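Print this page | E-mail this to a friend

Reading time: 8 minutes

"I still dust the shelves myself"

The kettle had already boiled twice by the time we sat down, and I was glad of it, as it was one of those gray April mornings when the coffee in my car had gone cold before I reached the highway. The woman across from me has worked for Plorkitz for 10 years. She started in the linen room, moved on to cleaning the furnished homes the company looks after, and now spends most of her week teaching machines how a home gets put back in order. She asked me to leave her name out, mostly so her sisters can't tease her about being in the paper, and I was happy to agree.

"I was a cleaner and I'm still a cleaner," she told me, pouring. "I just do it with funny hands on some days."

The funny hands are a pair of grippers that she holds, one in each fist, while she goes through the motions of an ordinary chore. Cameras follow the patterned blocks mounted on them, and the movements are saved so that a robot arm can later be trained on them. The project is called Brivilari, and when it was announced to the crew on a Monday, first thing, she says you could have heard a sponge drop.

"We all thought the same thing, of course we did. You hear 'robot' and you think about your rent. I went home and cleaned my own oven, which I never do, that's how upset I was!"

I asked what had changed her mind, and she stopped me there, quite kindly, and said she wasn't sure it had been changed all the way. What helped was being asked. The people running Brivilari came with a list of jobs they thought the crew would love to be rid of, and the crew crossed out half of it and wrote in their own. Folding towels came off (people like folding towels, apparently, it's a chance to sit and talk). Getting things down from high shelves went on, along with wiping the backs of deep cupboards and anything that means kneeling on a hard floor after lunch.

"They had us down as hating the beds," she said. "I don't mind a bed. A bed is finished when it's finished. What I mind is reaching. Reach, wipe, put it back, reach again, and by the end of the day your shoulder is talking to you."

So reaching is what she has mostly been teaching. She works in furnished rooms, at real desks and cabinets, and does the same small task many times over with little differences in it. A book is moved and put back. A picture is shifted along the shelf. She told me with some pride that her own tally since the start stands at 882 recordings, and that the whole crew together has made 2,561, a number somebody has written on the whiteboard by the coats and keeps rubbing out and correcting.

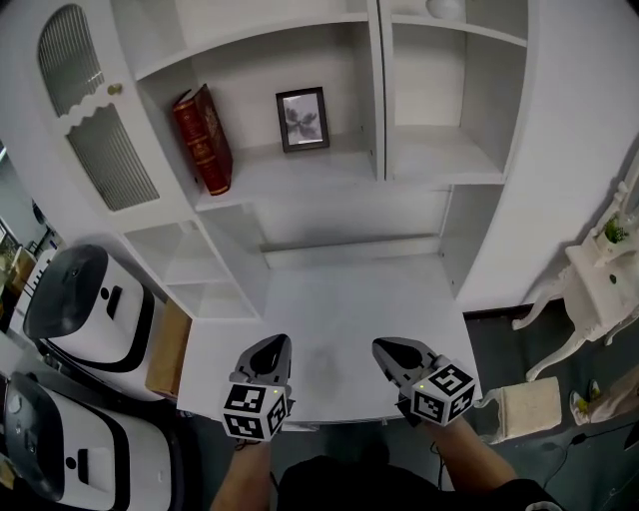
Both grippers in hand over the white desk, with a thick red book waiting on the shelf above.

It looks easy, and I said so, which earned me a turn. I lasted maybe five minutes. The grippers weren't so heavy to my mind, but your own fingers are suddenly no use to you, and I found I had no idea how I normally pick up a book. Do you tip it first? Do you pull from the top? She laughed until she had to put her cup down.

"You tip it," she said. "Everyone tips it, and no one knows they do. That's the part I've come to enjoy, if you want to know. I've been doing this work all my life and I never once had to look at how I do it. Now I get asked. A young man with a good degree asks me why I turned my wrist, and I have to think, and then I tell him, and he writes it down."

That does bring up pay, and she didn't dodge it. Recording days come with a higher rate, something the crew pushed for together before the first session. It took two meetings and a certain amount of folding of arms. There was also the matter of what would be kept. The crew wanted it in writing that the recordings would be used to train the robots and never to time the people, and they got that too, though she keeps her copy of the letter in a kitchen drawer at home, just in case.

"I trust them fine," she said. "I also have the letter."

Not everything has gone so smoothly. The schedule is fussier than it used to be, because a recording session needs the room set up before anyone can begin, and a cleaner who used to be in and out by noon may now find herself waiting on a cable or a battery. Two of her older colleagues tried the grippers for a week and asked to go back to regular rounds. They were allowed to, with no fuss made, but she misses having them in the room. The talk is different, she says. When you're recording you concentrate, and it can be a very quiet morning.

And then there is the question of what the robots can do for themselves so far. Filloris, the first trained arm the crew was invited to see, spent its demonstration moving a book from a desk to a shelf. It took its time.

"Roughly 8 minutes, for one book! I could have done the whole room and had a sandwich. But it tipped it. It tipped the book back with the top first, like I do, and I got a bit of a lump in my throat, and I was cross with myself about it all the way home."

I wondered whether she could see herself working next to one of them day in and day out. She thought about that for a good while, turning her cup around on its saucer. She could, she decided, if it stayed with the high shelves and left her the rest. What she wouldn't care for is following behind it all day to fix what it got wrong, and she has told the managers as much. They have promised that the first trial in an occupied home, a place everyone calls the Miyazaki house, will go ahead with a full crew on the usual hours. After that they'll all sit down again.

In the meantime she has started training two newer members of the team, one on recording and one on regular cleaning, and she's noticed she does both better than she would have before. She explains more. She used to say "like this" and just do it, and now she'll say where to put your weight and which hand goes first.

Before I left I asked whether the machines had changed anything in her own house. She shook her head. She has a vacuum cleaner older than her nephew and a feather duster she is fond of, and on her day off she still dusts the shelves herself, high ones included, standing on a kitchen chair that her doctor has asked her to stop standing on.

"I know, I know," she said, and went to see if there was any more coffee in the pot.

Print this page | E-mail this to a friend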